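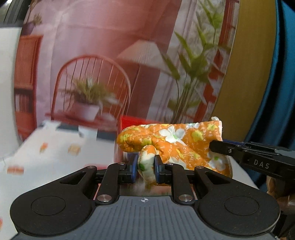
Orange floral oven mitt with white cuff trim, from the kitchen textiles.

Zirnden Household Goods Reuse Project
Progress report to the Bista Fund, second period

1. Purpose of this report

This report covers work done under the household textiles part of the grant. The first period covered furniture and crockery and was reported separately. The grant for textiles was $2,340, and it pays for storage, washing and repair supplies, and the van runs between the Zirnden store and the Flandeck sorting room.

2. Work completed

We had agreed to sort the backlog of small textile items that came in over the winter. These are the things that end up at the bottom of donated bags: oven mitts, pot holders, dish towels, gloves, socks, cleaning cloths. Before the grant they went into mixed sacks and most of them left as rags.

At the close of the period 281 items had been sorted, checked and entered in the stock book. The sorting order was changed in March. We used to sort by size, which put baby socks in with pot holders. We now sort by where a thing is used in the home, so kitchen items go together and hand and foot wear goes together. New helpers pick this up faster and fewer items come back to the table for a second look.

3. Kitchen textiles

Oven mitts have been the most requested kitchen item from families setting up a first home. Each mitt is checked for thin spots in the padding, scorch marks on the palm side and thumb, and the state of the binding around the cuff. The hanging loop is pulled to make sure it holds.

The orange flowered mitt at the head of this report has its loop, and there are a few loose threads at the cuff trim. Loose threads at the trim are trimmed and the edge is stitched down if needed. We class this as a minor repair. A mitt with a split seam on the thumb is a different matter and goes to rags, as the heat gets through.

Quilted items take longer to dry than we had planned for. We have moved them to the start of the wash day so they can hang overnight.

4. Gloves, socks and small cloths

This group was the slowest part of the work. Gloves and socks arrive single as often as in pairs, and a pair can be split between two bags. Small open boxes are now used at the table to hold items of this kind until they have been checked. The boxes are reused cardboard ones and cost the project nothing.

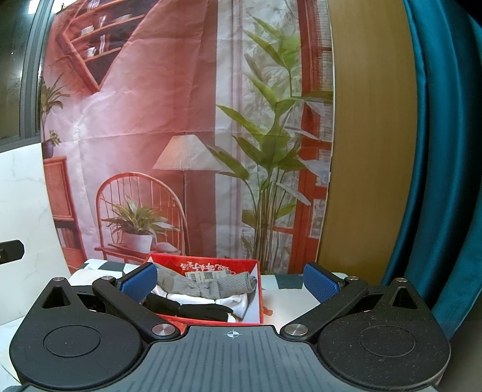
Red cardboard box with a black glove, a white cloth and a grey knitted item, on the checkered tablecloth.

Shallow boxes work better than the deep crates we bought in the first period. A person can see most of what is in them without tipping everything out, and they stack on the shelf when empty. Paper slips and packaging inserts are taken out before the items go to the shelf – any care instructions are read first.

Singles are kept for 20 days. After that, single socks go to the cleaning cloth bag and single gloves are offered to the Darko garden group, who have asked for them.

5. Spending

Spending is within budget. The largest cost was washing, followed by the van. The sewing supplies line is mostly unspent, as thread and binding tape were donated. We would like to move what is left on that line to washing, and ask for the Fund's agreement before we do so.

6. Problems

Two things have held the work up. The sorting room at Flandeck was without heating for part of the period, and sessions were cut short. Also, the stock book was started with one line per bag instead of one line per item, and the early pages had to be copied out again. Both are now resolved.

7. Next period

– Finish the remaining bags of kitchen textiles, including aprons and table linen.
– Put together 2 trial starter packs, each with an oven mitt, pot holders and dish towels, and ask the families who receive them what was missing.
– Write the checking steps for mitts and gloves on a single sheet to hang by the table.
– Send the Fund a full list of spending with receipts.

The stock book is kept at the Zirnden store and can be looked at there during opening hours.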